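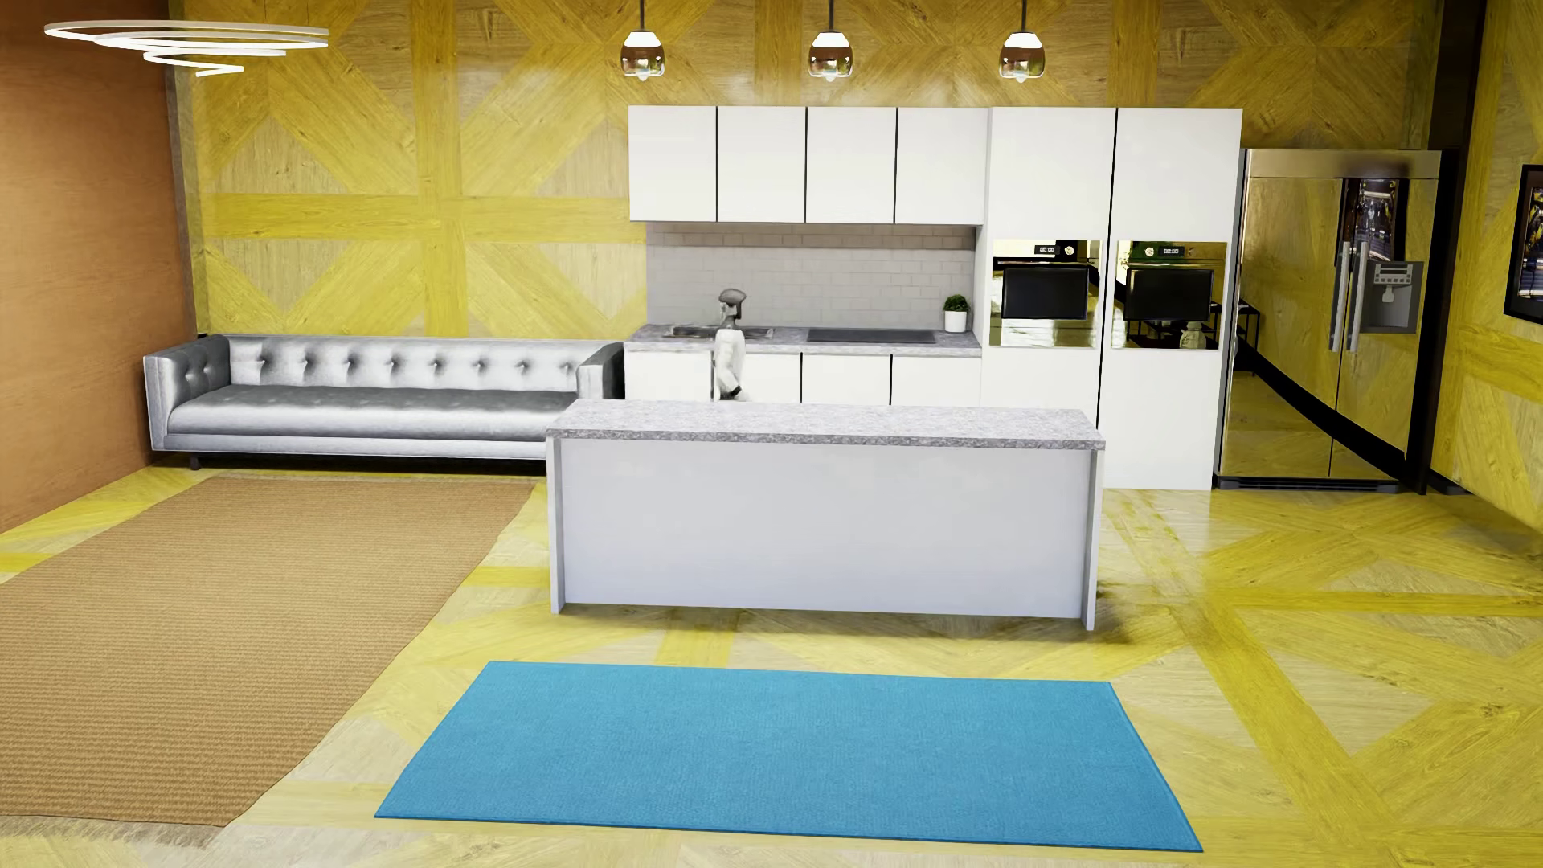 TALKS & NOTES / HOME

Kitchen lighting on a small budget. Speaker notes, Cleltbridge Library, July 21, 2025

Start with the bench. Most of us work in our own shadow, with a single ceiling fitting behind us. Ask who chops with their back to the light.

Islands have the same trouble. The top gets whatever the ceiling gives it and the floor in front goes dark.

Numbers, say slowly:
- 300 lux for general kitchen light
- 400 at the chopping spot is what I aim for
- warm white at home, cooler if you sew at the table

Pass the meter round. Readings change a lot when someone leans over it.

The Kälin Street flat. Aurelia Imhof had one fitting and wanted no rewiring. We put 2 plug-in strips under the cupboards, $42 all up. Mention she rents. Strips came off clean when she moved in November.

Don't get into dimmers unless asked. If asked: check the lamp box says dimmable, and get a licensed sparky for the switch.

Glare. Polished stone throws it back at you. Move the strip to the front edge of the cupboard and point it at the wall.

Questions, then tea. Meter back to Florian Strebel.

Comments

Ridwan Siregar
Does the 400 include daylight from the window?

Edeltraud Aigner
Mine were fitted at the back and the glare is awful. Will shift them forward.

Edeltraud Aebischer
Ridwan, she said to measure after dark.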